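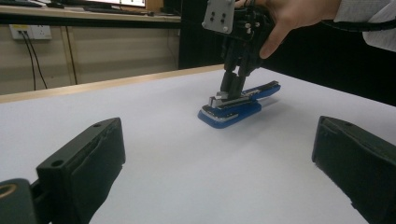 Page last updated: October

About Taston Print and Bindery

Taston Print and Bindery is a small commercial printer in Clollton. We print and finish booklets, programs, newsletters, training manuals, order pads and short-run books for schools, sporting clubs, local businesses and people who have written a family history and want copies for the relatives.

The business was started by Rosemarie Mühlbauer in the garage behind her house, with a second-hand duplicator and a hand guillotine. Her first regular job was the netball association's fixture book. We still print it every season, although it has gone from a folded sheet to 66 pages with a colour cover.

We moved to the present workshop on Zollutano Road when the garage could no longer hold the paper. The front half is the counter and proofing area. The presses, folder and guillotine are out the back, and the bindery is up the ramp on the left. Eight people work here, most of them full time. Rosemarie still does the quoting and checks every proof before it goes to the customer.

What we do

Most of our work is saddle stitched, meaning the sheets are folded together and stapled through the spine. It suits anything up to 66 pages on standard stock. Past that the booklet won't sit flat and we will usually suggest perfect binding or a wire spine. We can also drill, pad, number, perforate, laminate and shrink-wrap.

Our minimum for bound books is 200 copies. There is no minimum for stapled booklets, and we are happy to do a handful for a funeral or a christening. Orders over 300 are run on the larger press and take an extra working day for drying and trimming.
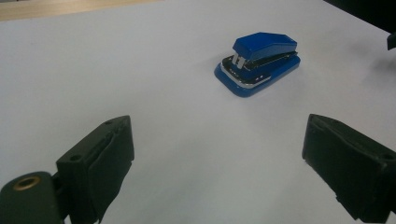
Blue stapler on white paper.

Files and proofs

Please send print-ready PDFs with 3 mm bleed on all sides. If you have a Word document and aren't sure what to do with it, send it anyway and we will tell you what it needs. Layout is charged by the hour and we quote on it first. Every job gets a printed proof, which you can collect from the counter or have posted. Nothing goes on the press until the proof is signed.

The Văn collection

The shelves near the counter hold the Văn collection, a set of community newsletters and cookbooks left to us by a former customer. Visitors are welcome to look through them during opening hours. They can't be borrowed, but we can copy pages on request where the copyright allows.

Paper and waste

Offcuts are made into scribble pads and given to Clollton kindergartens and playgroups. If your centre would like a box, ring the counter. The rest goes to the recycler in the next street.

Visiting us

The counter opens at 8 am on weekdays. Parking is off the rear lane, through the green gate. Deliveries should also use the lane, as trucks can't turn at the front.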